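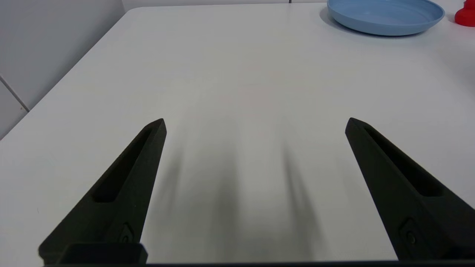 ¿Qué ocurre con los puestos de trabajo cuando una empresa automatiza la preparación de bandejas?

En la mayoría de los casos los puestos se mantienen durante la implantación, pero cambia su contenido: disminuye la manipulación repetitiva y aumentan las tareas de supervisión, reposición y control de calidad. La empresa debe informar por escrito de las nuevas funciones antes de modificarlas.

Detalle de la consulta, publicada por Kam-wah Tai el 3/22/26

Trabajo en el comedor colectivo de Macedo, en un equipo de 59 personas repartidas en 3 turnos. La dirección nos ha comunicado que la colocación de platos en la línea pasará a un sistema automático suministrado por Mudix. Desearía saber qué formación cabe solicitar, si la categoría profesional puede verse afectada y en qué plazo suele estabilizarse el trabajo. La nota interna solo menciona una «reorganización de tareas», sin mayor precisión.

Chin-lung Choi

Participé en una implantación semejante en la planta de Bridau, como responsable de turno. Expongo lo que allí se aplicó, con la reserva de que cada convenio establece sus propias condiciones.

Durante las primeras 5 semanas el sistema trabajó en paralelo con el personal. La plantilla no se redujo, si bien dos compañeras pasaron de la línea a la verificación de bandejas. Ese cambio se reflejó en un anexo al contrato, firmado antes de la fecha de inicio. Recomiendo solicitar lo mismo, puesto que una asignación verbal resulta difícil de acreditar más adelante.

En cuanto a la formación, conviene que incluya la parada de emergencia, el rearme y el procedimiento ante piezas mal colocadas. En Bridau se impartieron dos sesiones dentro de la jornada. La segunda fue la de mayor utilidad — se realizó en el propio puesto y con la vajilla de uso habitual.

Debe tenerse presente, asimismo, que el ritmo deja de fijarlo la persona. Varios trabajadores manifestaron mayor cansancio por la atención continuada, aun con menos esfuerzo físico, y fue necesario revisar las rotaciones. Solicite que la evaluación de riesgos del puesto se actualice y que se facilite copia a la representación del personal.

Usuario Skokine

En mi centro no cambió casi nada, salvo el horario de limpieza. Pregunte en recursos humanos.

Kam-wah Tai

Agradezco ambas respuestas. He presentado la solicitud del anexo y de la evaluación actualizada. Queda pendiente saber si la verificación de bandejas conlleva un complemento — en la nota interna no figura.

Chin-lung Choi

En Bridau no se reconoció al principio. Se incorporó en la revisión posterior, previa petición escrita de las personas afectadas.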